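# Slow Hands at the Folding Table

The linen and workwear laundry in Wilstead washes garments for 28 customers, most of them hotels and kitchens. The washers have run themselves for years. Folding has stayed a job for people, because a pair of pants never lands on the table the same way twice.

Last November the company put a two-armed robot from Brukenlow on a white table at the back of the plant. It works on dark garments first, the ones the staff like least under bright lights.

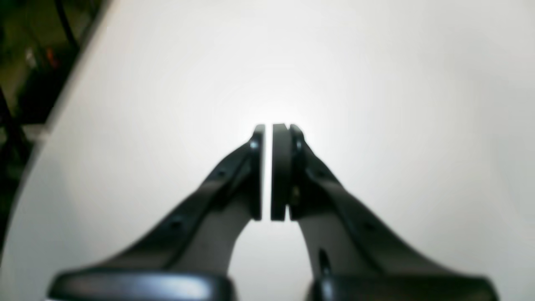
Phetsri has stood at the next station since the trial began, and says the fingers are good but the pace is hard to watch: "I could do a whole stack while it makes up its mind."

On a good shift the machine gets through 80 pieces. An experienced folder does 260. Management knows the difference and has kept every folder on the payroll for the length of the trial. What has changed is the order of the day. Two people now sort before they fold, pulling out anything with a broken zipper or a heavy seam.
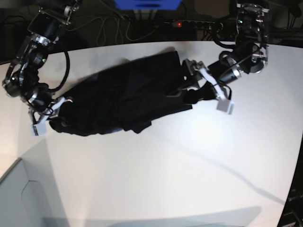

*Photo: Borbridge Robotics Workshop*

Picking up cloth is only part of the job. The arms have to find two ends, lift, and pull the fabric straight enough to lay it down again. When a grip slips, a folder walks over, resets the piece and presses a button. At first that happened so often that the sorters kept a tally on the wall.

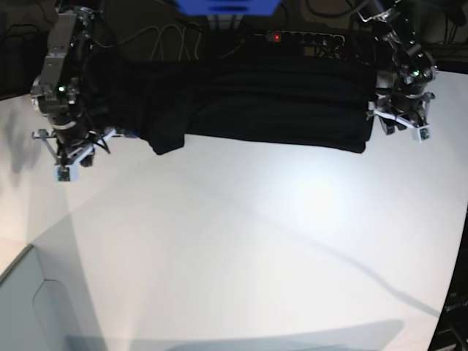 Pay was the first question at the staff meeting. Folders who take the 20 hours of training get a higher rate, and most have signed up. A few would rather stay with the sheets, where the work is steady and the talk is better.

Shoulders were the second. Reaching across a table all day wears people down, and the older folders asked for the robot to take the heavy aprons next.
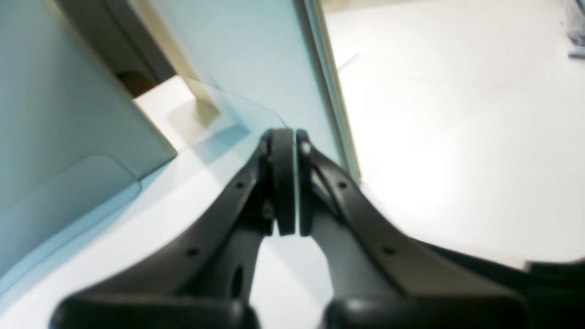

The aprons are planned for spring. Until then the morning crew starts at six, as before, and the robot is switched on an hour later, once the first carts are sorted.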